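Two-arm table sorting, week 9: is this a project or a pile of stuff?
4 min read

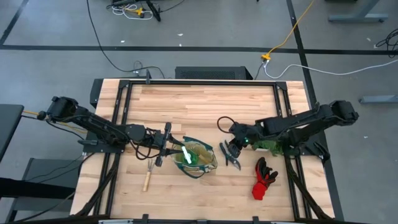
Posted by Nadhirah Santoso
Role: section lead, Skuda student manipulation project

I'm putting up where the table is so people can argue with it before the review on 21 May 2022 and not during it. Task as written in the proposal: both arms clear a mixed set of objects off the butcher block, sorting them into garden, workshop and toy. Objects in this round are the goggle, the hand rake, the pliers, the red and black glove, the lizard and the green rod. Left arm has the rod in the picture.

I'll say up front that I'm not convinced by our own numbers. We have 2826 recorded attempts since December and the success rate in the draft report looks great. Then I read how "success" was defined. Anything the gripper closed on counts. I would like it to count when the object ends up in the right place, and I have been told that is "a scope change."

Tell me I'm wrong.

----

menon_bench wrote:

You're wrong, a bit. Grasp success is a real metric and plenty of groups report it. The title of the report says grasping. If you want placement, write a second report.

----

oldtorque wrote:

The title says grasping AND sorting, I just opened it. Page one.

My problem is the object set. Who picked it? A glove and pliers are completely different problems. The glove folds however it likes, the pliers are rigid but they're lying there with the jaws open so you can catch a jaw or a handle or the pivot. Averaging those into one percentage tells me nothing. Give me the number for each object and I'll believe you or I won't.

----

Nadhirah Santoso wrote:

We have them per object. The glove is 40 percent. The rest are a lot higher, and the lizard is high enough to drag the average up by itself because it got picked for practice so often. Those practice runs are in the 2826. That's the bit I don't like.

----

menon_bench wrote:

OK that I didn't know. Take the practice runs out.

----

Ano_fan wrote:

Can I ask the beginner question. Why two arms? The rod is over on the left, the lizard is over on the right. From the picture it looks like two one-arm projects sharing a table.

----

hukum_dave wrote:

Because the proposal got approved for two arms, that's why. Same as every year.

More seriously there is one thing on there that wants two hands and it's the rod lying across the goggle. One arm could steady the goggle, the other lifts the rod. Whether anybody wrote code for that is another matter.

----

Nadhirah Santoso wrote:

Nobody has. The arms take turns. There is a shared zone in the middle and whichever one asks first gets it, and the other waits. I'd call that traffic lights. The draft calls it "bimanual coordination."

----

oldtorque wrote:

Please change that before somebody from outside reads it.

----

menon_bench wrote:

I'll defend it halfway. Not crashing into each other is coordination. They're mounted facing each other across a tabletop, both reach the center, and getting them to stay out of each other's way took the team most of the term. That work deserves a line in the report. Call it "shared workspace scheduling" and it's true and still sounds like something.

----

Ano_fan wrote:

And the goggle? Clear plastics are supposed to be awful for depth cameras. Green rod on a green-tinted lens seems like you're asking for trouble.

----

Nadhirah Santoso wrote:

We were asking for trouble, that was my idea and I'd keep it. The detector merges the two into one object more often than I want to admit here. When it does that it usually goes for the rod, gets it, and we log a success for both. Yes. Both. I found that on Thursday.

----

hukum_dave wrote:

Oh no.

----

oldtorque wrote:

So the goggle number is partly a rod number, the average is partly a lizard number, and the sorting hasn't been measured at all. What's left that you trust?

----

Nadhirah Santoso wrote:

Pliers and rake. I went through those logs by hand. The rake fails mostly at the tine end and is fine by the wooden handle.

Plan, unless someone has a better one: freeze the code, run 12 fresh attempts on each object with the layout shuffled every time, and score grasp and placement in separate columns. Practice runs go in an appendix.

----

menon_bench wrote:

12 is thin.

----

Nadhirah Santoso wrote:

It is thin. It's what fits in the bench hours we have. I'd take 12 I can explain over 2826 I can't.

----

menon_bench wrote:

Then print the raw counts and no percentages. I still think you're being too hard on the draft but I'd sign that version.

----

Ano_fan wrote:

Are you shuffling the glove by hand? If the same person drops it each time it tends to land the same way.

----

Nadhirah Santoso wrote:

Good point, we'll swap who drops it. Sheet goes up in the Skuda folder tonight, put your name next to a slot if you can take one.

Contact the moderators | © Hukum Student Robotics Board | Back to top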